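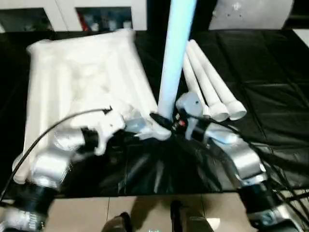
第4章　双腕ロボットを買う前に、財布と作業台を眺める

さて、ここからお金の話です。前の章までは関節だのトルクだの、読んでいて気持ちのいい話ばかりでしたが、私のところに来る相談でいちばん多いのは「で、結局いくら用意すればいいんですか」なんですよね。わかります。私も最初の一台のときは、カタログを抱えたまま三週間くらい同じことを考えていました。

この章で扱うのは、白い樹脂のパイプやその組み立て品を、腕2本で机の上で扱うという、わりと地味な仕事です。派手な溶接ラインや自動倉庫の話は第9章に回します。地味な仕事のほうが予算の癖がよく見えるので、私は授業でもずっとこれを使っています。

先に章の流れを書いておきます。まず「何を持たせたいのか」を言葉にして、次に腕と手先を別々の買い物として考え、そのあと机や布やケーブルといった、見積書に載らないものを拾っていきます。最後に、買わないという選択も含めて計画表を一枚つくります。電卓を手元にどうぞ！

4.1　持たせたいものから書き始める

見積もりを頼む前に、紙を一枚用意してください。そこに機種名は書きません。書くのは、つかむ物の形と、つかむ場所と、そのときもう片方の手が何をしているか。これだけで、業者さんとの最初の打ち合わせがずいぶん短くなります。

たとえばパイプ。まっすぐな筒なら簡単そうに思えますよね。ところが端が広がった形だったりすると、細い胴をつかむのか、広がった口をつかむのかで、必要な爪の開き幅が変わってきます。長いパイプを立てるなら根元を支える役も要る。腕1本の見積もりを取ってから「やっぱり2本で」と言い直すと、制御盤も台も非常停止の回路も全部書き直しになって、担当の方の声が少し低くなります（経験談です）。

もうひとつ、樹脂の椅子のように大きくて軽い物も曲者です。重さだけ見れば小型の腕で足りるのに、脚があちこちに伸びているから、腕の届く範囲と机の広さのほうが先に足りなくなる。可搬質量の欄だけを見て機種を決めた人が、あとでリーチの欄を見て青くなる、というのを私は何度か見てきました。 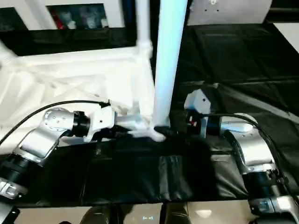
4.2　腕と手先は別の財布で

予算表をつくるとき、私は「腕」と「手先」を必ず別の行にします。できれば別の表にしたいくらいです。腕は長く使いますが、手先は仕事が変われば替わるし、指の部分は消耗品だからです。

練習用に、架空ではなく私の手元の計画をそのまま少し丸めずに載せましょう。単位は千円です。双腕の一式が2359、手先まわりの予備と交換部品が358。この二つを足して一行にまとめた表を上司に出すと、まず間違いなく「358のほうは来年でいいよね」と言われます。言われましたとも。でも来年に回した結果、指先のゴムが一つ裂けただけで全部が止まる、ということが起こりうるわけです。

だから表では、手先の行に「止まったら何日待つか」という欄を足してください。Ristenではなく、Ritenと呼んでいるうちの標準の書式（綴りをよく間違えられます）には最初からこの欄があります。納期が長い部品ほど、安くても先に買っておく。値段の順に並べるのをやめて、待ち日数の順に並べ直すだけで、会議の空気がけっこう変わりますよ。

ケーブルの話も少し。双腕の場合、腕の外側を通るケーブルがどこで曲がってどこに引っかかるかは、カタログの寸法図からはまず読めません。IstarとOrellanaの二社に相見積もりを取ったとき、私はどちらにも「ケーブルの交換を自分たちでやると保証はどうなりますか」と聞きました。返事の早さも含めて、とても参考になりました。質問はメールで送って、返事は印刷して綴じておくこと。

4.3　見積書に載らないもの

机、机に掛ける布やシート、部品を置くトレー、棚。この手のものは一つひとつが安いので、誰の予算にも入らないまま現場の誰かが買ってきます。私はこれを「その他」にせず、ちゃんと項目名をつけて書くことをすすめています。

とくに机の上の置き場所は、お金というより面積の予算だと思ってください。組み上がった枠を置く場所、これから使うパイプを並べる場所、そして両腕が動くための余白。この三つが同じ机の上で取り合いをします。白い部品を扱うなら下地は濃い色のほうがカメラに見やすいことが多いので、布の色も仕様書に一行入れておきましょう。光り方の強い素材は、試し買いをしてから枚数を決めるのがおすすめです。

人の時間も同じです。部品を並べ直す、布のしわを直す、位置決めをやり直す。一回ごとは短くても、計画に入れなければゼロ扱いになってしまいます。私の表では、立ち上げの最初の4週間だけ、人の時間を機械の時間と同じ幅の欄に書いています。

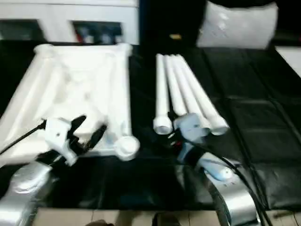

Marwa Bensaidはこの節の草稿を読んで、面積の予算という考え方には賛成だけれど、机を先に決めてしまうのは危ない、と書いてきました。Brescombeの導入では机を先に発注したせいで腕の取り付け位置が限られ、結局天板を買い直したそうです。腕の届く範囲を床にテープで描いて、そのあとで机を選んではどうか、とのこと。

なるほど、順番の問題ですね。テープなら安いし、私も次からそうします。では計画表の最初の欄に「テープで描いた範囲の縦と横」を書き足して、次の4.4で実際に数字を入れていきましょう。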